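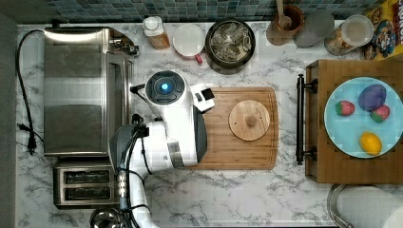
Wooden lid on the chopping board, toaster oven to the left

Faston airshow, static park or flying only?
Spotters' corner > Shows and open days

tailchaser_2
Wednesday, January 13, 2021
Anyone know if Faston is doing a static park in May? Website just says "details soon". Drove 2 hours last time for four trainers and a burger van.

Losico_Lad
Flying only is what I heard. Runway resurfacing, no room on the south apron.

gralikspotter
Not what I heard. Resurfacing is the taxiway. Static is on but smaller, tickets capped at 4,000.

Losico_Lad
Capped per day or total? Big difference.

gralikspotter
Per day. I think. Will check

hotbrakes
Go to Gralik instead. Better light, sun behind you from lunch onwards and you can get the whole take off roll from the bank. Was at 600mm all afternoon and filled the viewfinder.

tailchaser_2
Gralik is fine if you like heat haze. Every landing shot I got there was mush past the second windsock.

hotbrakes
Get there earlier then. Mine were sharp till gone three.

Tseng_Approach
Runway at Faston is 1,360 metres so dont expect fast jets on the ground whatever they do. Flypasts only. Same as always.

Losico_Lad
They had a jet in the static once. Came by lorry, wings off.

Tseng_Approach
Doesnt count

tailchaser_2
Counts for me, I paid to see it. Anyway booking the Saturday, will moan in here afterwards if its rubish.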